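Totalwood Community Workshop
Annual Safety Inspection: Finishing Room, Tool Store and Loading Area
Inspection date: Mar 30, 2018
Inspected by: Tomoyo Chiba
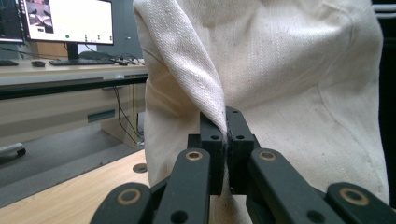
Minoru Tanabe asked in reply to the first draft that the finishing room be listed ahead of the loading area this year, as most of the open items from November were in that room. The order has been changed accordingly. Ratings are Satisfactory, Needs Attention, or Fail.

Section A. Finishing Room

A1. Oily rags placed in lidded metal can after each session
Rating: Needs Attention
Comment: The can was in its proper place, but two rags were found on the bench beside it. Members are reminded that rags used with linseed or tung oil can heat up and catch fire without any spark. The can is to be emptied at closing.

A2. Canvas drop cloths hung singly, away from heaters
Rating: Satisfactory
Comment: Heavy cloths may be reused when marked or smudged. Any cloth that has taken up solvent or drying oil is to be removed from use and treated as an oily rag under A1. Cloths are not to be stored folded while damp.

A3. Solvents in closed, labeled containers
Rating: Needs Attention
Comment: One jar had no label. The contents could not be confirmed and the jar was set aside for disposal. The Shevchuk cabinet closes and latches properly.

A4. Exhaust fan runs and filter is clean
Rating: Satisfactory
Comment: Filter changed in November. The next change is due before the summer program.

Section B. Tool Store

B1. Blade guards fitted and moving freely
Rating: Satisfactory
Comment: The guard on the Pusero band saw was stiff at the last inspection. It has been cleaned and now drops under its own weight.

B2. Power cords free of cuts, tape and exposed wire
Rating: Fail
Comment: 47 cords were checked and 2 were withdrawn. Electrical tape is not an accepted repair. The withdrawn cords have been tagged and must not go back on the rack.

B3. First aid kit stocked and within date
Rating: Needs Attention
Comment: Eyewash has expired. Replacement ordered from Trenirano. Bandages and gloves are in good supply.

B4. Hearing protection available at the door
Rating: Satisfactory
Comment: 12 pairs on the hooks. No change requested.

Section C. Loading Area

C1. Exit route clear to its full width
Rating: Needs Attention
Comment: Sheet stock was leaning against the wall next to the exit — the same finding as last year. A floor line will be painted and stock found inside it will be moved without notice.

C2. Lifting limit posted
Rating: Satisfactory
Comment: The sign gives a limit of 40 pounds for one person. It is readable from the door.

C3. Extinguisher charged, tagged and mounted
Rating: Satisfactory
Comment: Gauge in the green. The mounting bracket is slightly loose and should be tightened when the floor line is painted.

Items rated Fail remain out of service until signed off in the workshop log. Items rated Needs Attention will be checked again at the next monthly walk-through. Questions about a rating should be sent to Tomoyo Chiba in writing, with the item number.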